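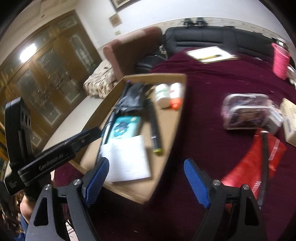
Right, so I want to talk about the afternoon our gripper at Rillia forgot how gently it was supposed to squeeze. We'd been packing mixed goods into boxes for weeks, and mixed goods are a pain because nothing wants the same grip. Look at the two white bottles in the far corner of the box, then the flat packet nearer the middle. A squeeze that holds a bottle nicely can burst a packet, so we cap the force at 15 newtons for anything soft. (Pause, let people look.)

What happened: we'd done over 600 picks without a squashed packet, then the Neltasov controller restarted after an update and quietly loaded its factory settings. The soft cap went from 15 to 20. Doesn't sound like much, does it? First pouch split, second pouch split, and then Dariusz Kalinowski reached in to clear the mess and the jaws shut on his thumb. He was fine – bruised and very rude about it – but that was the bit that properly scared me.
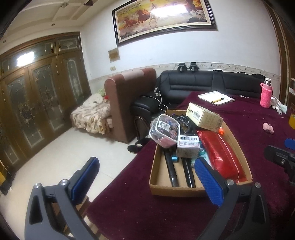

Mixed goods in the tray, jaws wide open.

The squeeze is what everyone asks about, but for me the worse fault was the second one. The pause button stopped the next pick and left the jaws live! Zbigniew Szulc had to dig through the log with me to find it. So now pause cuts power to the jaws, and the controller won't start until someone has read the force figure off the screen and typed it back in. Bit of a faff, yes, and I still grumble every morning.

Ask the room: who here has checked what their settings do after a restart? Hands up, then on to the log slide.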